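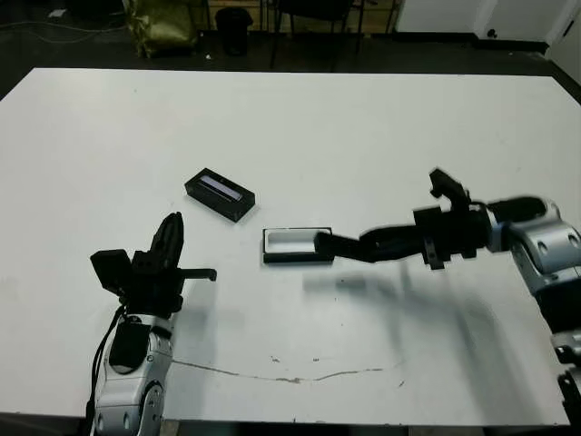

The Urkstead town hall raffle had been drawn every October since before the roof leaked, and in all that time my aunt Batus had never won so much as a jar of relish. She said this did not bother her. She said it at breakfast, at the chemist, and to a man who had come about the gutters. So when the phone rang on Tuesday to say that ticket 154 had taken first prize, she sat down at her table, a large white one she had bought for the company she never invited, and asked them to repeat the number. Then she asked them to repeat it again so I could hear it.

First prize was a goose.

"Dressed?" said my aunt.

"It's got feathers on, if that's what you mean," said the voice.
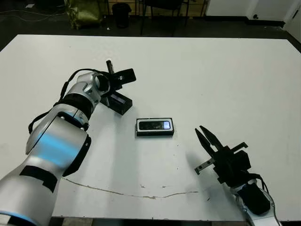 Bianka Győri

We drove over in my ute. The goose was waiting in the cloakroom with Martti Rautiainen, who had raised it and who looked as though he had been crying, or had been bitten, and the colour of his thumb suggested the second.

"His name's Csizmadia," he said. "He doesn't like hats."

My aunt was wearing a hat. She took it off, a thing she had not done for two funerals and a visiting bishop, and the goose looked her over from the hair down.

"What does he eat?"

"Grass. Lettuce. He had a go at the hymn books."

She signed for him. On the way home he sat between us and hissed at the radio whenever the cricket came on, and my aunt, who had been hissing at the cricket for years, turned it up to see if he would do it again.

By Friday he had the run of the back garden and the neighbours had started using the other footpath. Martti came by at five with a bag of lettuce. He came the next day too, with no lettuce, and had to pretend he'd left it on the bus.

"You could buy him back," I told him at the gate.

"I offered. She wants 168 dollars."

"For a goose?"

"I'd got her down from 200. Then he bit me again and she put it back up."
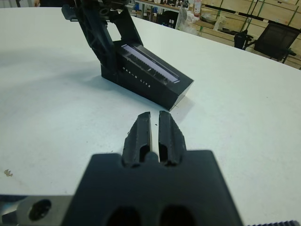
Part of the table.

He stayed to eat that night. My aunt put out the good plates and told him not to get used to it. Csizmadia watched through the flyscreen with his neck stretched out flat, and when Martti reached for the last potato the goose made a noise like a gate.

"He wants you to leave it," said my aunt, and took it herself.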